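Support > Home Robots > Pleltinus > Set-up guide > Section 4

Filed under: Getting started, Practice room

4. Your first reach in the Mondemby practice room

Right, you've got the software installed and you've picked the Pleltinus from the robot list. I've set up a fair few of these now, and I'd still do this section before letting the real arms loose on the furniture (mine came in at 57 kg on the bathroom scales, so a bump is a proper bump!). Everything here happens on screen in the practice room, and it's good fun once you get going.

4.1 Load the room

1. Open Mondemby and choose New Session.
2. Pick the room called Istberg. Wait for the bar to fill. The first load has 1,286 files to unpack, so go and put the kettle on.
3. Set Light to Low. I like learning in the gloomy version, as the bright one makes everything feel easier than it is.
4. Switch the view to On Board. The room may come up on a steep lean. Leave it alone for now, we'll level it in 4.3.

4.2 Bring the left arm over

1. Press L to take the left arm.
2. Push the stick forward gently until the arm is out over the long wooden top.
3. Ease the gripper down towards the hat and let go of the stick while there's still a gap.
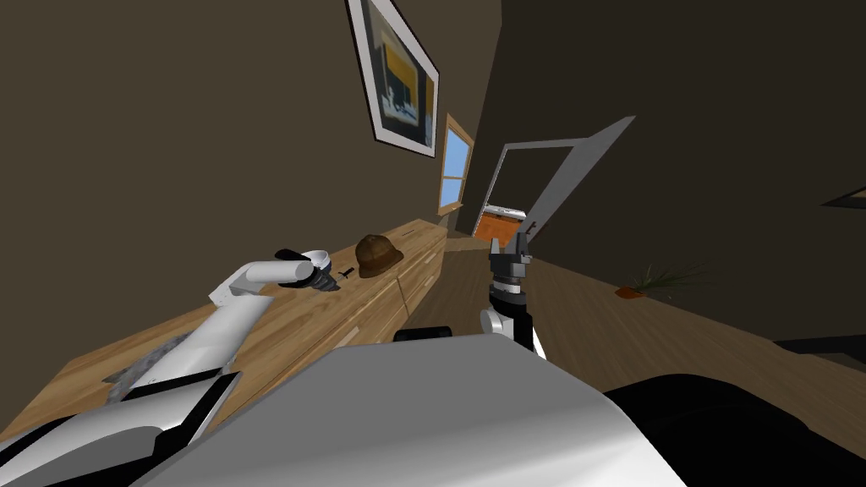
Fig. 7. Left gripper just above the wooden top, close to the brown hat.

Note: go for the hat first and leave anything small for another day. Little things are fiddly, and you'll learn more from a nice big target.

Caution: don't set the step limit above 2,000 on your first go. I did, wandered off for a sandwich, and came back to a log file I couldn't open.

4.3 Park the right arm and tidy the view

1. Press R, then choose Raise. You want the right gripper pointing up, well out of the way of the left one.
2. Press L again to go back to the arm you're working with.
3. Open View and nudge the Tilt slider a bit at a time.

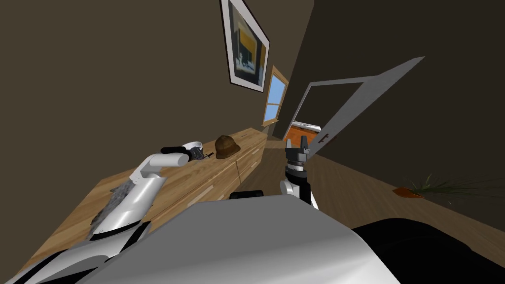 If the slider seems to do nothing, check that the McKinnon controller is plugged straight into the computer, as mine sulks when it goes through a hub. Unplug it, count to five, plug it back in and press Refresh.

4. When you're happy with the view, choose Save Pose and give it a name you'll recognise later. I called my first one "test" and then made nine more called "test", so please do better than me.

Note: saved poses stay with the room. If you change rooms you'll have to make them again. Closing the grippers is in Section 5.

Pleltinus Owner Support | Contact us | All rights reserved | Back to top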